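# Buttercream

Buttercream is butter and sugar beaten together until it's pale, fluffy and spreadable, and I've been making it (and eating it off the beater) since I was old enough to reach Mum's bench. It's used to fill, coat and pipe onto cakes, and there are more kinds of it than most people reckon.

## Main types

**American** is the one most of us grew up with – soft butter, icing sugar, a splash of milk. It crusts a little on top and it's very sweet. My usual batch gets beaten for 5 minutes before any colour goes in.

**Swiss** starts with egg whites and caster sugar warmed over a pot of simmering water, then whipped to a meringue before the butter goes in. This is my favourite by a mile! It will look curdled at some point. Keep beating.

**Italian** uses hot sugar syrup poured into whipping whites. Lovely stuff, very stable, and I've burnt myself on it twice.

**French** is made with yolks, so it's rich and yellow and tastes a bit like custard. **German** is custard, more or less, with butter beaten through it. **Ermine** is the old flour-and-milk version, and it deserves a comeback.

## Temperature

Most disasters come down to butter. I like mine at 18 degrees, and once my kitchen gets past 22 I start to worry. Emil Aebischer, who taught me Swiss meringue at the old Nägeli bakery, used to press a thumb into the block and say nothing if it was right.

Soupy buttercream wants a spell in the fridge and another beating. Lumpy, split buttercream wants a bit of warmth.

## On small cakes

A little cake needs less icing than you'd think, and a thin crumb coat matters more, as every stray crumb shows. Chill it, then do the top coat. 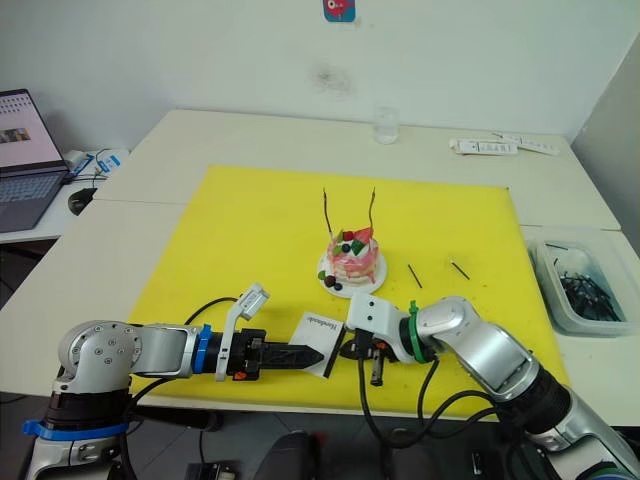

Can you freeze buttercream?

Most kinds freeze well for a couple of months in an airtight tub, and they only need thawing overnight in the fridge and a good re-beat once they've come up to room temperature.

## Colouring

Gel colours are the go. Liquid ones thin the mix, and Swiss in particular sulks about added water. Colours deepen as they sit, so I mix mine the night before and stop a shade short.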